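Ticket 254: Curtain print fading after wash, Fovar navy panels
Status: open
Location: Firadbridge guest house, upstairs rooms

Reported problem
Guests' curtains in the two front rooms look dull after laundering. The print has gone gray in places and the navy has a chalky cast. Panels in the back rooms were washed on the same program and look fine.

Log

9:10 a.m. Checked the care label. Wash at 60 or below, no bleach. Laundry sheet shows 60 with the spin at 800. Within limits.

10:40 a.m. Checked the detergent. Front room panels were done with Bomico powder, back room panels with the liquid. The powder is a whites formula and has a brightener in it. Moved it off the shared shelf.

1:15 p.m. Rinsed one front panel twice with no detergent. Chalky cast is mostly gone once dry, so that part was residue. Gray patches are still there.

2:30 p.m. Asked Muñoz (supplier) whether the gray patches could be a bad print run. They want the batch number from the hem tag.

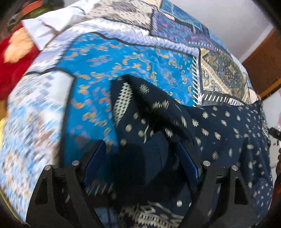

Batch number went to Muñoz at 3 p.m. and they are checking it against their returns. For matching purposes, we need small cream-white motifs on dark navy, and the replacement has to be the same since the rooms are booked as a pair. They also carry a larger print that will not do.

Next steps
Liquid detergent only on all dark fabrics. Hold the second front panel unwashed until Muñoz replies. If the batch is clear, try a cold wash on it and compare.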